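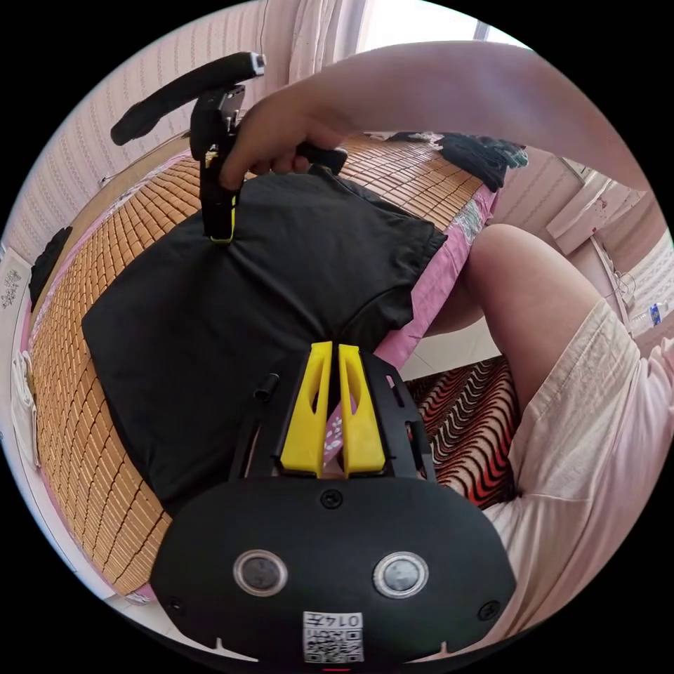 **Category: Hand-held grippers / Side-by-side trials**

# Karnent against Korlow, on laundry

Karnent says its hand-held gripper will fold anything you can fold yourself. I have read that sentence on a lot of product pages. So in July we borrowed a pair of Karnents, dug out our old Korlow set, and gave both to Elli Jääskeläinen, who has folded more shirts for this site than she cares to remember. The trial ran to 600 folds over 21 sessions, in bedrooms and on a workbench in Skestport.

The bedroom sessions are the ones I trust. A workbench is flat and hard, and every gripper looks good on it. A bed gives under your hand, and a bamboo-tile mat adds seams for a fingertip to find. Black cloth on top of that is hard on the cameras too: the folds and the shadows come out much the same shade, and you need to check the footage before you believe any of the tracking numbers.

The black garment is lying flat and folded, with one gripper's finger down on top of it. Pressing like this is easy to do and easy to oversell. I'd want to see the same finger get under a hem without dragging the whole thing along, and on that point the sales video is silent.

We scored each fold from 2 to 7, using the Bucur sheet. I don't love the Bucur sheet — it rewards neat corners and ignores how long you spent swearing at them — but both makers quote it, so we used it. The two sets finished level. Karnent's fans will say the operator needed more practice. Maybe so, but the brochure promised there was nothing to learn.

Elli liked the yellow fingers for a dull reason: she could find them at a glance against dark fabric. I'll give them that. Bright colour is cheap, though, and I wouldn't pay extra for it.

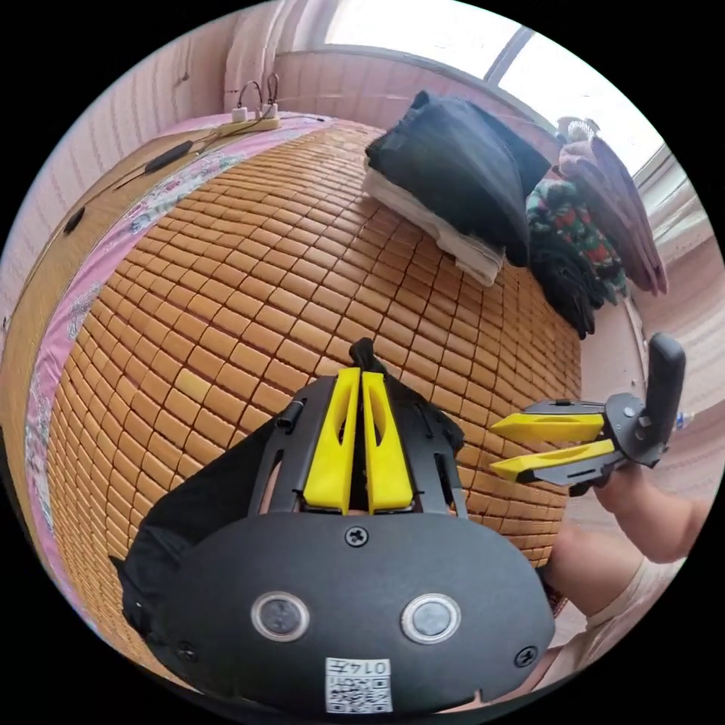

## Reach and wrist angle

One gripper is turned sideways over the mat, with its yellow fingers pointing left and the handle upright at the other end. The folded things are up by the window.

Sideways work is where my doubts got bigger. Elli found the grip fine for short moves and tiring for long ones, and her scores slid late in every session with both makes. The Karnent page calls the handle "effortless." I'd like to know who held it, and for how long.

We're keeping the Korlows. The Karnents go back with a list of questions about the wrist angle, and I'll add the replies to this page if any come.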